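What Is Marble?

Marble is a rock. You may have seen it on kitchen counters, on the floors of old banks or in statues at a museum. It is often white or gray with colored lines running through it, and it feels cool when you put your hand on it. But marble did not start out looking like that. It began as a different rock, and before that, a lot of it was seashells.

It starts in the sea

Long ago, warm, shallow seas covered many places that are dry land today. Clams, corals and tiny creatures too small to see lived in them. Many of these animals made hard shells from a mineral called calcite. When they died, their shells sank and piled up on the sea floor.

Over a very long time the pile got deeper. The weight on top squeezed the layers underneath until the bits of shell stuck together and turned to stone. This stone is called limestone. If you look at a piece of limestone with a magnifying glass, you can sometimes find the shape of a shell in it.

Heat and squeezing

The ground under your feet is part of a huge slab of rock called a plate. Plates move very slowly, just a few inches in a year. When 2 plates push into each other, rocks near the edges can be folded and pushed deep underground. It is very hot down there, and the weight of all the rock above is enormous.

Limestone that ends up in a place like this begins to change. It does not melt. The tiny grains of calcite grow into bigger crystals that fit tightly together, like pieces of a puzzle. The old shell shapes usually disappear. The new rock is marble.

Rocks that have been changed by heat and squeezing are called metamorphic rocks. "Metamorphic" comes from Greek words that mean "change of shape."

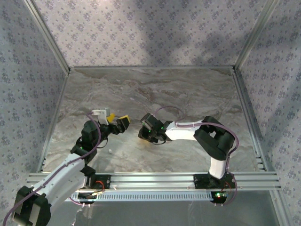 The lines in marble are called veins. Pure marble is white, but most limestone has other things mixed in, such as clay, sand or iron. When the rock changes, these get stretched and swirled into streaks. Iron can make yellow, brown or red. Clay often makes gray. Green usually comes from a mineral called serpentine.

Not everything with veins is marble. Floor tiles, countertops and even sticky paper can be printed or colored with a marble pattern. One clue is to look for repeats. If the same streak shows up again and again, it was probably printed. In real stone, every piece is different.

Getting it out of the ground

A place where rock is cut out of the ground is called a quarry. Workers cut marble with long wires covered in tiny diamonds - diamond is much harder than marble. The blocks are heavy. A block of marble that is 3 feet long, 3 feet wide and 3 feet high weighs over 2 tons. Saws then slice the blocks into slabs, and the slabs are polished until they shine.

Is marble strong?

Marble is strong enough to hold up a building, but it is fairly soft for a rock. You can scratch it with a steel nail. This is one reason sculptors like it. Acid is also bad for marble. Lemon juice or vinegar left on a marble counter will leave a dull spot, and rain with pollution in it slowly wears away the faces of old statues.

Words to know

Calcite - the mineral that makes up most limestone and marble
Metamorphic rock - rock changed by heat and squeezing
Quarry - a place where stone is cut from the ground
Vein - a colored line or streak in a rock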